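4. Results and grumbling

We ran 446 grasps on plastic cups, split between the two finger sets. The stiff Grirex pair dropped 22 and dented our pride. The ribbed blue pair dropped nearly as many, but more gently.

Most misses came from the wrist camera - it judges distance about as well as we do before coffee. Moving the Ghaffari controller's approach point back by 300 encoder ticks helped a bit.

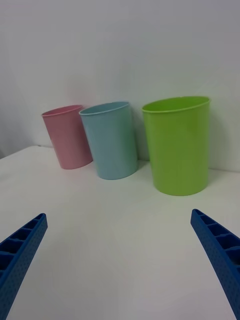 Pink was the worst cup for both sets, and we still can't say why. Next term we'll retest with 2 lighting setups and lower hopes.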